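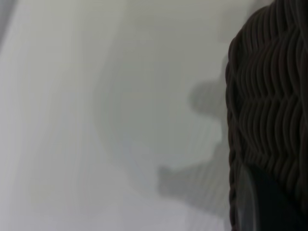
Going, going, home in the back of my car

I went to my first country auction because it was raining and the café in Junstead was full. The saleroom is over the road, in what used to be a cattle shed, and there was a board outside saying VIEWING TODAY, BACON ROLLS. I went in for the bacon roll. I came out having left a bid on a standard lamp, and I have hardly bought anything new for the house since.

That was three years ago. My sister thinks I have a problem. She also has my second-best armchair in her front room, so I take this with a pinch of salt.

If you've only ever seen auctions on daytime telly, you'll be picturing chandeliers and a man in a bow tie raising an eyebrow over a vase. There are sales like that, and I'm sure they're lovely, but the ones I go to are called things like General Household and Outside Effects. Outside Effects means lawnmowers. It also means stone troughs, wet tents, bundles of bamboo canes, a garden gate with no garden, and once, gloriously, a pedalo. The inside effects are whatever came out of somebody's house when they moved or died or finally cleared the loft, and they're laid out on trestle tables under strip lights with little white stickers on them.

Segers, the firm that runs my local sale, holds one every other Saturday. The doors open at eight, selling begins at ten, and if you want a chair to sit on you need to be there by nine, because the regulars put their coats on them. I didn't know about the coats. I moved one on my first proper morning and the temperature in that shed, never high, dropped another few degrees.

How it works, more or less

You go to the office window, give your name and address and show them something with your photo on it, and they hand you a card with a number. My first number was 70 and I was ridiculously attached to it. I thought it was mine for life, like a football shirt, and was quite hurt to be given a different one the next time.

Then you view. Viewing is the best bit and I'd happily go just for that. You're allowed to pick things up! You can open drawers, turn chairs upside down, get on your knees with a torch and look at the underneath of a sideboard. I was very shy about this to begin with and did a sort of museum shuffle with my hands behind my back. Now I'm in there like a customs officer. I sit on everything. I smell everything too, which gets you some looks, but a chest of drawers that has lived in a damp garage will smell of damp garage until the end of time, and no amount of lavender bags will shift it. Ask me how I know. (It's in the spare room. Please don't stay over.)

The catalogue is a stapled thing that costs a pound, and it's a work of literature. "Quantity of sundries." "Mixed lot including clock." "Two boxes, contents as found." I've learned some of the language now. "A/F" means as found, or all faults, depending on who you ask, and either way it means broken. "Style" is doing a lot of lifting in "Georgian style". And "box of interesting items" is a phrase that should come with a health warning, as I've bought several and been interested in perhaps one thing per box.

The bidding itself

I was terrified that I'd scratch my nose and end up owning a tractor. Everyone is, and everyone asks. The auctioneer at Segers has been doing it for donkey's years and can tell an itch from a bid at the far end of a cattle shed, and if she isn't sure she'll stop and ask you, in front of everybody, which is frankly worse.

What I hadn't expected was the speed. She gets through lots as if she's left something in the oven. You've got your pencil ring round the blue-and-white jug, you're having a nice think about whether it would look right on the landing, and then the hammer's gone and it belongs to a man in a body warmer. My first three attempts went like that. The fourth time I overcorrected and stuck my card up so early and so straight that she said, "You can put it down now, love, it's only you." It was only me. I got a mirror for 14 pounds with nobody else in the room wanting it, and I was as pleased as if I'd won the Derby.

You do have to remember the commission. There's a buyer's premium on top of the hammer price, and VAT on the premium, and it catches everyone out once. I now do my sums before the sale and write my top figure, all in, next to each lot. Do I stick to it? Mostly. There was a plan chest last July that I won't discuss.

There's also the online lot, who are a sore subject. Segers began taking internet bids through a site called Plosum a while ago, and there's a young man at a laptop by the rostrum who calls out "net bid" every so often, to groans. The people in the room feel that if you want a thing you should be cold for it. I can see both sides. I've bid on Plosum from my bed with a cup of tea, and it was very comfortable, and I bought a coffee table that turned out to come up to my ankle. I'd read the measurements. I just hadn't believed them.

What's cheap and what isn't

Brown furniture is cheap. You'll have heard this, and it's still true, and I still can't quite get over it. Big solid wardrobes and dining tables and bureaus with all those sweet little pigeonholes go for less than the flat-pack version, and you don't have to put them together on the floor with a hex key while not speaking to your husband. The catch is size. They were made for people with proper ceilings, and I've seen grown adults weeping with a tape measure in the car park.

Dinner services are cheap too, the full works with gravy boats and tureens. So are sewing machines, pianos (they'll practically chase you down the road with a piano), glasses of every sort, and anything you can't put in a dishwasher. I eat my toast off gold-rimmed plates every morning and they're getting a bit less gold-rimmed each week, and I don't mind at all.

What goes dear is whatever the dealers have decided to want this season, and you won't guess. One week it was enamel bread bins. I watched a row of old school coat pegs go for more than a bed. Garden tools with wooden handles have gone bonkers. And wicker, rattan, anything woven that a shop in a nice town can stand a fern in, used to be chucked in free with the lot next door and now gets its own number and a fight. I've got my hands on a few pieces, but I had to be there early and look fierce.

The most I've ever seen a thing make in that shed was a painting of a rather cross-looking sheep. It had been propped on the floor behind a fridge. The bids started at twenty quid and two people on the phones just kept going, past 500, past anything I could follow, and the whole room went silent and a woman near me stopped eating her crisps. When the hammer came down we all clapped. Then it was straight on to the fridge.

Getting it home

I should say something about transport, as it's where most of my mistakes live. You're meant to clear your lots by the Saturday afternoon, and they do mean it. My car is a small hatchback. I've driven back to Cusley with a headboard against my neck and a table leg across the handbrake, in second gear, with a queue behind me all the way to the roundabout. I now keep two blankets, a pair of gloves, a ball of string and a bungee cord in the boot, and a tape measure in my coat pocket. I know the inside measurements of that boot better than my own phone number.

For the big stuff there's usually someone with a van hanging round by the tea hatch who'll do a local run for cash. Ask the porters. Be nice to the porters in any case, they know where everything is and they'll tell you if the back leg's been glued.

If you fancy a go, look for the general sales and skip the smart ones, at least to begin with. Go once without buying. Leave your card in the office if you don't trust yourself, have a wander, listen to what things make, see who stands where. Take cash for the tea. Wear a vest, wear two, those sheds were built for cows. And check whether there's a coat on the chair.

Next sale is a week on Saturday. The catalogue went up last night and there's another pedalo in it, or possibly the same one come round again. I've measured the car.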